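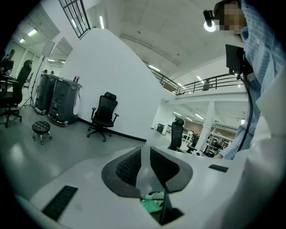 ## 4. Safe Practice for Hand-Held Gripper Work

This section of the Harnbridge project report sets out the rules our group followed while recording demonstrations with hand-held grippers. The rules were drafted in July and revised after the first 14 sessions.

- Operators check the gripper pads and all cables before each session.
- Cables worn on the body are routed clear of the hands – a snagged cable ends the recording.
- Mobile robots within reach of the work area remain powered down unless the session plan states otherwise.
- Everyone in the room is told when head-mounted cameras are running, and faces are blurred before any file leaves the group.

Of 400 recordings, 339 met every rule and were kept. Most of the rejected files lacked a signed checklist. The Tredilon guidelines, which the group used as a starting point, do not address body-worn equipment, and the cable and camera rules were therefore written separately. Both are listed in full in Appendix B, together with the checklist form.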